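Handout 3: Notes on the Trillero open day
Read before the seminar. Bring a copy with your own remarks in the margin.

Those of you who came to the open day at Trillero in September will have your own impressions. These notes are for everyone else, and for anyone who left with the brochure and very little on paper. The brochure says the Hikach system is "ready for the laundry room". I want you to be able to say what would have to be shown before you believed that.

What was on offer

The demonstration dealt with towels and other cloth, handled by two arms fixed at the front of a table, with baskets to one side. Rebane supplied the control software and gave the talk. The talk was good on why cloth is hard: it has no fixed shape, it hides its own edges, and it changes every time you touch it. A box keeps its corners where you left them. A towel does not, and a programme that relies on finding corners is in trouble as soon as one is folded under.

Look at the pictures with that in mind, and note where the fingers have hold of the cloth in the close views.

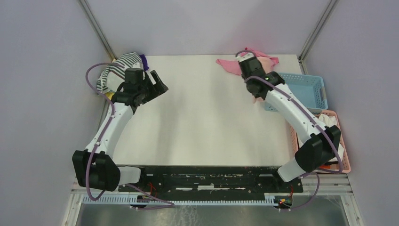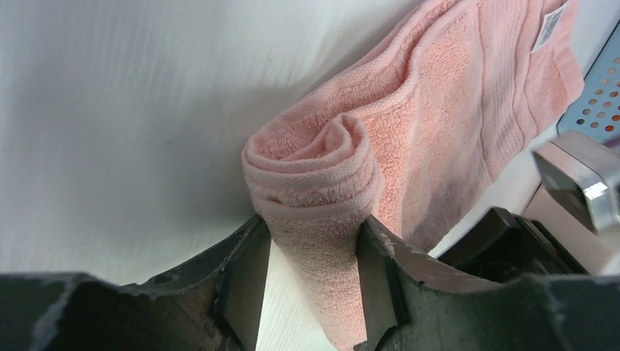
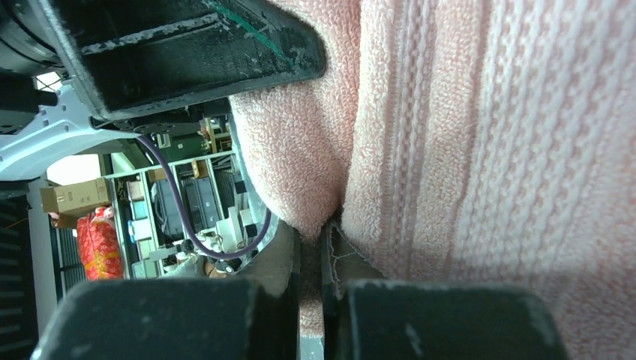

Fig. 1 to 3. First, the table with both arms; second and third, close views of pink towelling between gripper fingers.

Points to argue about

1. A grip is only a grip. In the second figure the fingers have a thick, layered fold between them. Could you tell from this view alone how many layers are held, or which edge of the towel is nearest? I could not. Ask what the arm knows that you don't.

2. The setting is kind to the machine. The table in the first figure is pale and smooth, with panels at the back and sides, and the pink cloth stands out strongly against it. Would you expect the same from a white towel on the same table? I asked, and was told it was "on the list".

3. Numbers. The speaker gave 1,000 practice runs, of which 900 were called successes. Success was never defined. If it means the towel was lifted, that is one claim. If it means folded so that you would put it in a cupboard - a very different one. Of those runs, 200 were said to use towels the system had not met before, and we were not given a separate score for them. Write down why that matters.

4. Wear. The fingers in the third figure are scuffed and chipped in places. I don't know how long they had been in use and you shouldn't guess. It is still fair to ask whether a worn finger holds cloth as a new one does, and how often they are changed.

5. Speed. No times were given in the talk. When pressed, the firm said speed "would follow". Grestden made the same promise about its sorting line, which we covered in handout 2.

For the seminar

Write 600 words on one of the five points. Say what test you would ask for, what would count as a pass, and who should be allowed to choose the towels. Do not tell me whether robots will replace laundry staff. I have read that essay many times.

Due Mon 3 January, on paper, in the tray outside the office.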